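Chapter 5
Writing the Rules Before You Pick Up the Gripper

By Nanami Matsuda
2022-08-29

I used to skip the rules chapter in every textbook I owned. Then I spent a June re-recording 118 demonstrations at Tivcombe because two of us had different ideas of what "open the bag" meant. I stopped the moment the zipper moved. Rin Arai kept going until she could see the lining. Both of us were sure we were doing the task! So I've put this chapter ahead of the one on training, and I'd love it if you read it first.

What we're after is a working standard for hand-held demonstrations. I don't mean a fat binder. The one we use at Tivcombe runs to a few pages, and most of it came out of arguments at the table. You'll meet three kinds of rule in it.

The first kind covers the task itself. Every task gets a start state, an end state and a name, and all of those are written down before anyone records. "Bag, zipper partly open, lying on its side" is a start state. "Bag ready" isn't, and I've seen that phrase in more task sheets than I care to admit (a few of them mine).

The second kind covers the tool. Check the finger joints for play, and wipe the fingertips and the lens. If you swap a finger, log it and start a new session. The Jerance lab lets people swap in mid-session as long as they make a note, and we've gone back and forth with them on it for ages. I still think they're wrong, but you'll find their version in Section 5.4 so you can judge for yourself.

The third kind covers people, and it's the one students push back on. Take breaks. Keep your free hand out of the work unless the task sheet calls for it. Don't fix a bad grasp and pretend it was the plan: if you fumble, finish or stop, then mark the take as fumbled. A fumbled take with an honest label is worth keeping. One without a label will cost somebody an afternoon.

Soft goods deserve a special word. A mug has one shape, and a pouch has as many as you care to push it into, so a rule like "grasp at the center" falls apart pretty fast. We write our soft-goods rules around features you can find by eye whatever shape the thing is in, such as a seam, a zipper line or a stud.
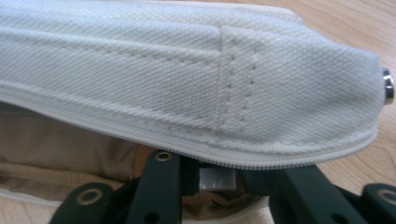 Figure 5.1. Gripper fingers up close to the zipper of a white twill pouch. The stitched band and the silver fitting at the rounded end both make good landmarks for a task sheet.

White on white is a nuisance, by the way. When the zipper tape matches the cloth, add a lighting check to the sheet and make sure the teeth show up before you commit to a long session. Our first big set had 1,143 takes in it, and we ended up with 1,000 after review. Poor light and missing labels took most of the rest.

Before you go on to Section 5.1, pick something soft from your own bag and write its start state in one sentence. Hand the sentence to a friend and ask them to set the thing up from your words alone. Then go and look at what they did. Keep the sentence, as you'll be rewriting it in the exercises.

Reader comments (3)

Borkowska: We tried the one-sentence exercise with a pencil case and needed four rewrites. Could the next draft say something about straps?

Rin Arai: For the record, I still say the bag isn't open until you can see the lining.

Valletti: Is a session allowed to run across a lunch break if the finger log is up to date? Section 5.2 seems to say yes and the checklist says no.

Related chapters

Chapter 3: Choosing a Hand-Held Gripper
Chapter 4: Cameras, Lenses and Light
Chapter 6: From Takes to Training Sets
Appendix B: The Tivcombe Task Sheet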